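Reading time: 2 min

Section 4. Setting Up the Ullis Shape Board

4.1 Before you start

You need the board, the bag of pieces and a flat surface. The carpet is a flat surface only in the opinion of people who have never looked for a small peg in one.

1. Set the board down with the openings facing up. It will go the other way. It will also be a very dull toy.
2. Turn it so the star is at your left hand and the hexagon is in the far left corner. The sorting chart in Section 5 assumes this, and gets snippy if you don't.
3. Leave a clear margin on all four sides. Elbows count as clutter.
4. Tip the pieces out beside the board. Tipping them onto the board saves no time - we have tried it.

NOTE: If your board came in the Rorkach travel case, let it lie flat for 20 minutes before first use.

4.2 Placing the pieces

5. Begin with the big simple shapes: the circle in the middle, the oval in front of it, the large square at the near right.
6. Go on to the star and the hexagon. Both forgive a small turn of the wrist. Neither forgives a hammer.
7. Leave the groups for last. The three small round holes belong together, and so do the two small squares side by side. The near left corner pairs a small square with a small circle, and this is where most first attempts come to grief.
8. The crown-shaped opening at the far right takes its piece one way around. You will try the other way first.

CAUTION: Small parts. Keep away from children under three and from dogs of any age.

The red board, and a red slotted piece held above the surface: 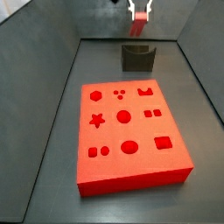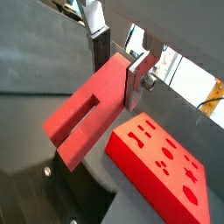
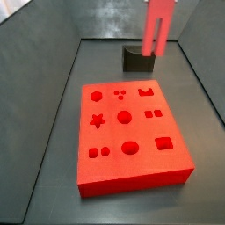

9. If a piece sticks halfway, lift it straight out and start over. Rocking it from side to side widens the opening, and after a month of that everything fits everywhere.
10. Allow 60 seconds a piece for a beginner. Adults may need longer, mostly for arguing.

4.3 Putting away

11. Take the pieces out before you store the board. Wipe it with a damp cloth and let it dry before closing the lid.

For a replacement piece, order part 171 and name the shape. "The weird one" has been tried.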